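Tumbling blocks (pattern)

Last updated: May

Tumbling blocks is the name most quilters use for a pattern made from one shape, the rhombus, repeated in three tones so that a flat surface seems to be built of little cubes. Tilers tend to say cube pattern, floor people sometimes say rhombille, and my grandmother's sewing circle called it baby blocks. I've been collecting notes on it for years and this entry is where they've ended up, so forgive me if I wander a bit.

The geometry

Each rhombus has two corners of 60 degrees and two of 120. Put three together so that their wide corners meet and you get a hexagon, and the hexagon looks like a box seen from one corner. Hexagons fit together with no gaps, so you can go on for ever (or until the fabric runs out!). If you colour the three rhombuses dark, middling and light, and keep each tone facing the same way all the time, the eye reads them as the shaded sides of a solid thing. Mix the tones up and the boxes vanish, leaving you with stars or zigzags, some of them rather lovely.

The cubes can also flip. Stare for a while and the top of one box turns into the underside of another, and the whole lot seems to jump. Some people see it at once, others need to half close their eyes. My friend Sowmya Kurian can flip it whenever she likes, and I'm still jealous.

Where it turns up

The oldest ones I know of are floors. Roman builders laid the pattern in coloured stone more than 2000 years ago, and there are fine examples at Pompeii. It came back in Italian church floors, then in inlaid furniture, where cabinet makers cut the three faces from different woods or simply turned the grain to change the tone. Victorian quilters loved it, often in silk scraps, and it suited them because the pieces are so small that hardly any scrap is wasted.

These days you'll find it on bathroom walls, wrapping paper, socks and cushion covers. On floors there are two ways of doing it. The older way is to cut every rhombus separately and set them side by side. The cheaper way is to print the whole pattern on a big square tile, which a beginner can lay in a weekend. 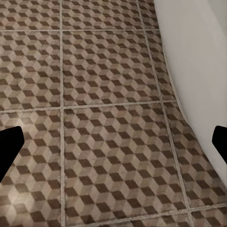 Does the pattern need three colours to work?
Three tones matter far more than three colours, so you can do it all in blues or all in greys as long as one is clearly dark, one clearly light and one sits between them.

Making one in fabric

I learnt on a cushion cover with 40 patches, under the eye of Peninah Tanui, who ran an evening class and had no patience with pins. She taught us English paper piecing: you tack the fabric over a paper rhombus, then whip the edges together by hand with tiny stitches. It's slow and very soothing – I did most of mine with the radio on after supper. You can machine it too, but the corners where three patches meet are fiddly and I've unpicked more of those than I care to remember.

Sort your fabrics before you cut anything. A patterned cotton that looks pale in the hand can go quite dark next to plain white, and I once had to replace 13 patches because of a sprigged pink I was sure about. Looking at the pile in a black and white photo sorts it out in seconds.

Names and cousins

Old pattern books give plenty of other names, among them cube work, box pattern and stairs of heaven, though the last is sometimes used for a different block altogether. Close relations include the six-pointed star, made by turning the same rhombuses round a single point, and a stretched version with tall thin boxes that Revathi Amin showed me on a table runner. I haven't found a settled name for that one yet.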